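Plamora Help: Moving Your Support Desk From Sterkbridge

Last updated July 10, 2022

Who is this page for?

Customers who ran their support queue on Sterkbridge and are moving to Plamora. If you are setting up a new account with no old tickets, use the getting started page instead.

When does Sterkbridge shut down?

You can log in and export until the end of September. After that the old login page will redirect to Plamora and exports will have to be requested by email.

What gets moved over?

Open tickets, closed tickets from the last 2 years, customer contacts, and saved replies. Internal notes come across as comments marked private. Automation rules do not move, and you will need to build them again.

How long does it take?

Most accounts finish overnight. One import can hold up to 2000 tickets. If you have more than that, the tool splits them into batches and runs them in order. Dresby, one of our first customers to switch, had 1281 open tickets and needed a single batch. 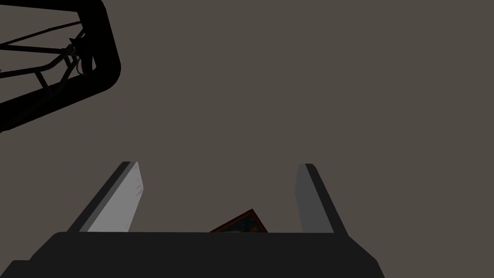
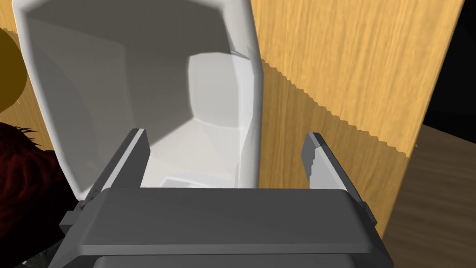
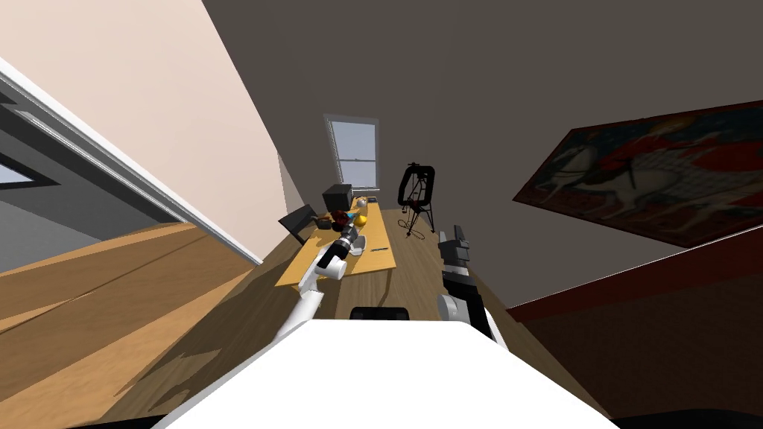
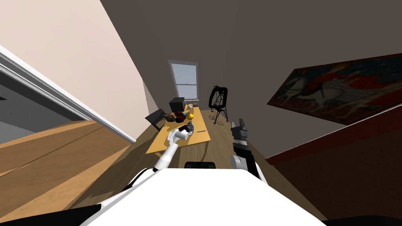
Can I keep my old ticket categories?

Yes. Categories are matched by name, and anything without a match goes into a folder called Unsorted. We suggest cleaning up the list first -- six top-level categories is plenty for most teams. Name them after what the customer is asking about and keep them plain. A long wooden piece of furniture like the one in the last two pictures could be filed under Desks by one agent and Tables by the next, and then your reports split the same product in two. Pick one word, put it in the category description, and merge the other before you import.

Will my customers notice anything?

Replies will come from the same address as before. The footer changes, and the link to view a ticket online will be new. Old links keep working for closed tickets only.

Does chat move too?

Chat transcripts move if you used the built-in widget. If you used the Nilsuwan add-on, export the transcripts from there and upload them as a CSV file.

What does it cost?

There is no charge for the import. Your current rate stays in place until your renewal date.

Who do I contact if an import fails?

Write to the migration team from the Help tab and include the batch number. Kanini Nyamweya handles failed imports and will reply by the next business day. Please don't restart the batch while you wait -- it can create duplicate contacts.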